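Plosemstead Makers Board > Wood and Small Crafts > Finished a batch of round wood discs, let's talk rims

sandbarjoy
Posts: 335

Okay, I have been itching to post this all week! I'm making little round signs for our block's May get-together, the kind you lean on a shelf or hang on a nail, and I have completely fallen for the dark notched edge. You take a plain pale disc, put lettering on it, add some small dots in a ring just inside the rim, and then darken the edge and cut tiny teeth all the way around. It goes from "coaster I found in a drawer" to something you want to pick up and turn over in your hands.

I've got 27 done so far. Mine are basswood from Clukico, the bagged ones, sanded to 220 and then wiped down. Lettering is stamped. The dots are the back end of a paintbrush dipped in thinned tan paint.

Questions for the group:
1. Do you do the rim before or after the lettering?
2. Does anybody seal over stamped ink without it going fuzzy?

kettle_moss
Posts: 57

Love a notched rim! I do mine first, always. If the file slips you've only lost a blank and not a blank plus an hour of lettering. For the dark color I run a paint pen around the edge after the notching, so the color gets down in the grooves.

On sealing, two very light coats of spray and walk away between them. The first one should barely look like anything happened. I ruined a whole set of ornaments by going heavy on coat one and the letters bled out like a wet newspaper.

tworiversbev

Going to disagree with kettle_moss on the order. Rim last for me. I like to see where the words landed before I commit to a border, and if the lettering is a hair off center you can fudge the ring of dots to balance it. Can't do that if the edge is already finished and everything has to line up with it.

Also, are you sure you want them that dark? I tried a walnut-brown edge on pale wood and it looked like a jar lid. A softer brown is easier on the eyes.

sandbarjoy

Ha, I like the jar lid look! I want it to read from across the yard. But I take the point about fudging the dots. I've been spacing mine by eye and they wander a bit, which I think is half the charm. Perfectly even dots look like they came off a machine.

grr_splinters

Wandering dots forever. My sister-in-law measures hers with a protractor and they're gorgeous and I could never.

What lettering are you using? The chunky rounded kind holds up so much better on soft wood. I bought a skinny script set from Jorden and every thin line disappeared into the grain. Switched to their block set and it's been smooth sailing. Big fat letters with rounded corners, nearly black ink. You can read it even when the disc is turned sideways in the box.

sandbarjoy

Block! Same reasons. I tried script on two of them and put those at the bottom of the pile.

pinecone_dept
Posts: 2

New here, hope it's okay to jump in. Do you wear gloves for this? I keep getting finger grease on the pale wood and it shows up as soon as the finish goes on.

kettle_moss

Welcome! Yes, gloves for anything after the last sanding. Thin knit ones are great because you can still feel the edge. The only catch is that sanding dust lives in them, so shake them out before you touch anything with fresh ink.

tworiversbev

I'm going to be the grump again and say clean bare hands. Knit catches on a notched edge, especially on basswood where the teeth are soft. I've pulled little points right off. Wash, dry, hold it by the rim and you'll be fine.

grr_splinters

Bev, you need to knock the fuzz off the teeth first! One pass with an old toothbrush. Haven't snagged since I started doing that.

tworiversbev

...that's a good tip and I'm annoyed I didn't think of it.

pinecone_dept

Trying the toothbrush tonight. Last question, I promise. Where does everyone get blanks? The bag I bought had so many with cracks near the edge.

kettle_moss

Clukico is decent but pick through the bag. Aydoğan has thicker ones if you want something with some weight, though they come rough and you'll be sanding a while. Put the cracked ones aside for testing stain.

sandbarjoy

Seconding Aydoğan for anything that's going to hang outdoors. The thin ones cup on me as soon as it gets humid.

Update on my end: I tried the rim last on a few, Bev's way, and I'm a little bit converted. The dots sit so much nicer. I still say dark edge all the way, though! Happy to trade a couple with anyone who's going in May, just message me. And look how crisp that dark edge comes out against something pale, with the HAPPY in the blocky letters:

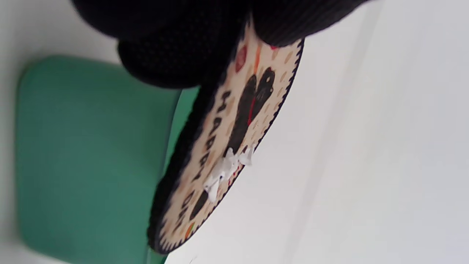
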